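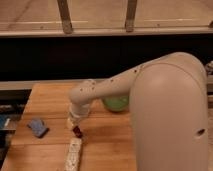
The arm on the timber bench, gripper over the small dark object, with the green bowl and the folded cloth nearby.

I spent most of November on one question: does it help to throw out the bad demonstrations before training, or should the policy see everything? The usual advice is to filter. I wanted a number for our own bench before I followed it.

The full set, which I've been calling Millet, is 2,442 teleoperated episodes. All of them are short tabletop tasks, mostly pick up, move and put down. I wrote a filter called Skovov that scores each episode on two things: how long the gripper hovers without closing, and how often the arm reverses direction in the last stretch before contact. Anything over the threshold gets dropped. That left 1,693 episodes.

I trained the same policy on both sets, with the same number of gradient steps and 3 seeds each. Matching steps matters. If you match epochs instead, the smaller set gets less training and the comparison is muddied. I made that mistake in the spring and had to redo a fortnight of runs.

On objects placed near the middle of the bench, the filtered set won on every seed. The approach was straighter and there was less dithering above the object. Average success was 65 per cent, and the unfiltered policy was well behind it.

Near the edges the result went the other way. I went back through the dropped episodes and a lot of them were long reaches, where the operator slows down and corrects. Skovov was reading careful driving as poor driving. The filter had thinned out the part of the workspace where we had the least data to begin with.

The fix I'm trying now is to set the threshold per region, so a far reach is only compared with other far reaches. The code is a small change to the Trodik loader. Choosing the region boundaries is taking longer, and at the moment they're drawn by hand on a grid - not ideal, but fine for a first pass.

I've also started a rerun on the Eltwood machine with the old threshold loosened, as a baseline. Two seeds are finished and the third is still going.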